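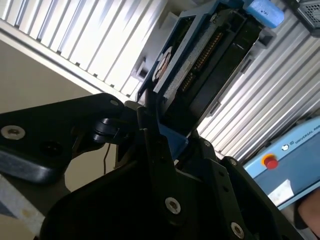
Re: Terkelik demi going warm on porous ends
marlo_chair4
I had the same thing with the 7N and quit using it on anyone with old highlights. The mids come out fine and the ends go brown with a red cast two shampoos later. I don't think it's the developer. I tried both.

tess.foils
Which line is that, the liquid or the cream? The original post only said demi.

marlo_chair4
Liquid. I never bought the cream.

Bjarke Vestergaard
Liquid here too, sorry, I should have put that in. 7N and 6A, equal parts, with their low developer. 30 minutes on dry hair. Client had foils from another salon and a box color over those in the spring. Ends grabbed dark, then faded warm by her second visit. I used Psarras before this and did not get it.

dunmore_hair
Thirty minutes on dry, porous hair is too long for a liquid demi. I'd pull it at ten and look. The box color is your warmth. The demi washed out and you're seeing what was under it.

Bjarke Vestergaard
The sheet in the box says up to 30.

dunmore_hair
Up to, on healthy hair. Did you fill?

Bjarke Vestergaard
No. She was only going down one level.

tess.foils
I wouldn't have filled for one level either. I'd have put it on damp with a porosity spray first and left the ends for the last five minutes.

ColorRoomKay
Disagree on damp. Damp waters it down and you get less coverage at the front where she probably has gray. I do roots and mids dry, rinse at the bowl, then refresh the ends with a clear mix. Takes longer but I can see what I'm doing.

tess.foils
He didn't say she had gray.

Bjarke Vestergaard
No gray. She's 26.

marlo_chair4
Still think it's the tone. I did strand tests on the same swatch bundle, Terkelik 7N next to Psarras 7N. Same time, same bowl temperature, same person mixing. The Terkelik was warmer after three washes. The Psarras was flatter and a bit green on the palest pieces, so that one has its own problem.

dunmore_hair
Swatches are all bleached the same. A head with box color on it is a different thing. You can't go from one to the other.

marlo_chair4
It's closer than guessing.

ColorRoomKay
What does Terkelik cost you all now? My supplier wants me to buy the full shade wall to get the discount and I don't have the shelf space. I have two chairs and a cabinet.

Bjarke Vestergaard
I get mine from Fandmont. No minimum if you pick up at the counter. They were out of 6A last month and sent me 6AV, so check the bag before you leave.

tess.foils
Fandmont did that to me with toner. They took it back, but I had to drive there on a Thursday with a full book.

pell_and_comb
I've been on Terkelik since they changed the bottles and I like it. Shine is good, no smell, doesn't stain the hairline. For anyone with old color I go half a level lighter than the target and add a little more ash at the ends. 7N on the mids, 8N plus 8A on the ends. Twelve minutes. I haven't had the warm fade doing it this way.

Bjarke Vestergaard
What ratio on the 8N and 8A?

pell_and_comb
Two parts N, one part A. If the ends are very light already, skip this and fill, or you'll get mud.

dunmore_hair
That I agree with.

jenny_k_cuts
Does anyone use the Jokthorpe bond additive in it? The rep told me it doesn't change the timing.

ColorRoomKay
It does. Mine took longer every time and came out sheerer. I save it for lightener.

marlo_chair4
No difference for me. I also don't see what it's doing in a demi.

Bjarke Vestergaard
She's back next week. I'm going to clarify, do one test piece behind the ear with the 8N and 8A mix, and check it at eight minutes. If it grabs again I'll go back to Psarras for her and keep the Terkelik for virgin hair.

tess.foils
Do two test pieces. Take one from underneath and one from the front, her ends won't be the same all over.

Bjarke Vestergaard
OK, two.

dunmore_hair
And ask her what shampoo she's using at home.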